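# Budgeting for a hand-held gripper kit

Scope: planning a purchase of hand-held grippers for collecting manipulation demonstrations, up to and including the first order of spares. Fixed arms are covered on a separate page. All prices are in Canadian dollars before tax.

## 1. Fix the number of stations first

Write down how many people will record at the same time. Cost per station drives everything else, and most overspending comes from ordering units before the operator schedule exists. Two-handed tasks need two grippers per operator, so a four-operator shift doing bimanual work is eight units, plus one spare.

## 2. Price the unit as a set

Suppliers quote the gripper body alone. Build the line item from the full set:

| Item | Unit price |
|---|---|
| Gripper body (Susurora, current model) | $1,950 |
| Fingertip and marker pack (Masri) | $37 |
| Charging dock, four-bay (Vurkel) | $634 |

Ask each supplier whether fingertips are sold singly or in pairs. Masri lists them in pairs; the older Trimivberg catalogue did not, and we ended up with half the stock we needed.

## 3. Walk the room before sizing the order

Take one borrowed unit into the space where the work will be done and have people stand where they expect to record. Check the following:

- clearance between operators with arms extended
- distance from each position to a power outlet
- railings, glass walls and low fixtures within reach
- lighting, both overhead and from windows
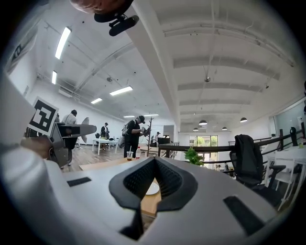 *Grippers in use in an open-plan office. The second unit, at left, carries a square black-and-white marker.*

Glass and strong window light deserve their own note in the plan. If marker detection drops out near either one, price blinds or matte film now – it is cheaper than re-recording. Kwame Laryea keeps the template for the room survey; attach the completed copy to the purchase request.

## 4. Add consumables

Fingertips wear at the contact faces. We replace them after 30 hours of recording, or sooner if the surface lifts. Multiply planned hours per gripper by the number of grippers, divide by 30 and round up. Order markers on the same line, as scuffed ones should be swapped at each fingertip change.

## 5. Set the approval threshold

Any set over $1,950 per station goes to Kwesi Tsikata for sign-off. In practice that is every station, so allow for his review when you set the delivery date. Requests received by the end of August are charged to the current budget.

Keep the quotes. Suppliers honour them on repeat orders only if the original quote number appears on the new request.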